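Zelholm Community Kitchen
Progress report to the Ustside Fund
September 21, 2024

Dear Regula Wallner, and everyone at the fund who reads these,

Thank you for your patience with this report. I had meant to send it earlier, and then the plums came in all at once and the whole kitchen smelled of jam for a week, and I'm afraid the paperwork sat under a tray of jars. I'm at the desk now with a pot of tea, and I will try to tell you properly how your money has been spent and how the cooking evenings are going.

You will remember that the grant was meant to do a couple of things. The first was to get the old parish kitchen in Zelholm back into working order, so that groups could use it in the evenings. The second was to start a regular cooking course for people who live by themselves, many of them recently widowed or newly moved to town, who had told us that they had stopped making a proper supper. The first part is done, apart from the extractor hood, which I will come to. The second part is well under way and has grown in a direction we didn't plan.

The kitchen

The floor was sealed in July, during the weeks when the hall is closed anyway. Reto Gisler did the plumbing and was very decent about the price, and he also found that the drain under the second sink had been laid with almost no fall, which explained a smell that everyone had been politely ignoring since long before my time. He relaid it. That work wasn't in the original budget and came to 900 francs, which we took from the line for crockery, as you kindly agreed on the phone. We have made up the crockery from donations. None of it matches and I have become rather fond of it.

The stoves are in and have been inspected. The extractor hood is still the sore point. The supplier in Zunport sent one that was too wide for the opening, took it back, and has since been slow to answer. We have the kitchen window, and in summer that was enough, but I don't want to go into the cold months with ten people frying onions and the window wide open. If the new hood hasn't arrived in the next few weeks I would like to talk with you about canceling and buying elsewhere.

The supper course

We began with a very ordinary plan: soups, then eggs, then vegetables, then a little meat and fish, with a break for the holidays. Brigitta Strebel wrote it all out beautifully, and we followed it faithfully up to the eggs. Then people started asking for other things. One man wanted to learn the dumplings his wife had made and had brought her notebook with him, in which the recipe consisted of the word "dumplings" and a list of who liked them. A woman who had lived in Bangkok in her twenties wanted to do a Thái evening (she spelled it that way on the sign-up sheet and the spelling has stuck, so you will find it so in the attached program). We let the plan go a little, and I think it was the right thing to do. Brigitta was gracious about it.

What we do now is keep the first half of each evening for technique and leave the second half to whoever has asked for a dish. In the technique half we have covered knives, stock, how to cook a small amount of rice without ending up with a large amount of rice, and how to get some color on vegetables without drowning them in oil. That last one took longer than expected. A lot of people had been taught to move everything about constantly, and they found it very hard to put a slice of zucchini down and leave it alone. We spent one whole evening on it, with a lot of laughing and one smoke alarm.

We have 47 names on the list now, and since the kitchen comfortably holds up to 10 at the stoves, we run the course in turns. The waiting in between is the complaint I hear most. I will come back to that under the requests.

Cooking for one

The part that has given us the most to think about is quantity. Nearly every recipe book on our shelf assumes a family. Dividing by four works well enough for beans and very badly for anything with an egg in it, and it tells you nothing about how long a small portion needs in a pan meant for a large one. Silvan Haslinger has been rewriting our recipe sheets one at a time, testing each at home and then again with the group. He has finished the soups and most of the vegetable dishes. The sheets are printed large, on one side only, with a blank space at the bottom for notes, and people do use the space. I've seen a sheet come back with more pencil on it than print.

Pans came up again and again in these conversations. Most people living alone still own the cookware of a full household, heavy and wide, and they haul it out for a single chop or else don't bother. We talked about what is worth keeping. Our advice has settled on a small saucepan with a lid and one good pan for the stove, and a large one kept back for the days when company comes, ridged if you like stripes on your peppers.

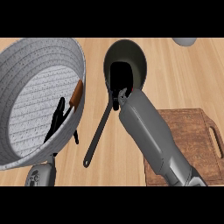

Hannelore Wyss: I would put in a word for the big pan. I cook for three days at once and eat it cold for lunch, and I'm not the only one in the group who does. If the sheets only ever say one portion, we are teaching people to wash up every night for nothing. Could there be a line on each sheet saying whether the dish keeps?

Hannelore sent that in after reading my draft and I have left it in her own words, as she is quite right. Silvan is going back through the finished sheets and adding the line. The soups nearly all keep. The omelet does not.

Money

The accounts are attached. We have spent most of the building line, and the course line is a little under, mainly thanks to the market stallholders, who let us have vegetables cheaply at closing time. The amount for the hood is still held back.

What we would like to ask

We would like to add a second evening each week from the new year. The room is free, and Brigitta is willing to lead it if her travel can be covered. I think the remaining course money would stretch to the spring, and I have set out the sums on the last page of the accounts.

We would also be glad of your opinion on the recipe sheets. Two other parishes have asked for copies. I have told them yes in principle, but I'd like to know whether the fund wishes to be mentioned on them, and in what form, before we print any more.

You would be very welcome at any of the evenings. Come hungry, and let me know beforehand if there is anything you can't eat.

With warm thanks from all of us in the kitchen at Zelholm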